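Chapter 14
Grasp Planning for Soft and Bundled Objects

Terms introduced in this chapter: grasp point, approach vector, grip width, closing force, free length, sag, insertion clearance

14.1 From rigid parts to bundles

The arm built in the earlier chapters has so far handled blocks, jar lids and short lengths of pipe. These parts share a property that made the programming simple: when one point on the part moves, every other point moves with it. The position of the gripper at the moment of closing was enough to calculate the position of the whole part for the rest of the motion.

A bundle doesn't behave this way. Stems, cables, dowels and paintbrushes held together by a tie can slide along each other, rotate inside the tie and bend under their own weight. The position of the gripper gives the position of the material between the fingers. The ends have to be estimated or measured again after the lift.

The controller code from Chapter 11 is kept without changes. The additions are a force limit on the gripper, a second waypoint above the grasp point and a short pause after the lift so that swinging can die out. Readers using the Clekomen servo board should set the current limit in the configuration file before running any of the listings. Readers who built the Ferkeo version of the wrist should first repeat the zero procedure in Appendix C. An error of one degree at the wrist that passed unnoticed with blocks will show at the end of a long stem.

14.2 Choosing the grasp point

Three distances are measured along the bundle: from the cut ends to the tie, from the tie to the grasp point, and from the grasp point to the far end. The last of these is called the free length. A long free length increases sag, and a grasp too close to the heavy end leaves the light end to swing. For the test bundle used in this chapter, with a free length of 127 mm, sag stayed small enough to be ignored in the insertion step.

The simplest rule is to grip near the tie, where the stems are already pressed together and the closing force is shared among them. The rule fails when the tie is near one end. Dušan Hrubý, who wrote the original gripper routine for the Amalden shared workshop, recommends starting at the balance point and moving toward the tie in small steps until the bundle no longer rolls when lifted. His test log of 993 lifts is used for the exercises in Section 14.6.

Closing force is set by trial. Start with the fingers just touching, raise the limit one step at a time, and stop at the first value that holds the bundle through a slow lift. Record the value with the grip width. Fresh stems vary from bunch to bunch, and a value found in one session should be checked again in the next.

14.3 The working example

The task followed through the rest of the chapter is to pick up a bunch of cut flowers and place it upright in a vase. It combines a flexible load, a change of orientation and an insertion with limited clearance. The bench layout in Figure 14.1 uses a pedestal-mounted arm at the far side of a white table, with red tulips lying diagonally across the middle and a black ribbed vase standing separately. The gripper fingers are over the stems near the base of the blooms, and the rubber band lies a short distance toward the cut ends. Take the line of the stems as the x axis of the bundle frame, with the positive direction toward the blooms, and mark the grasp point as the origin. The vase position is then entered in table coordinates, measured to the center of its mouth.

Figure 14.1. Bench layout for the bundle placement task.
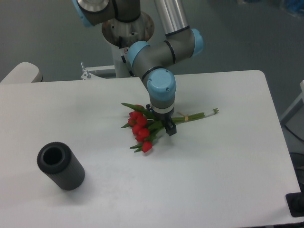
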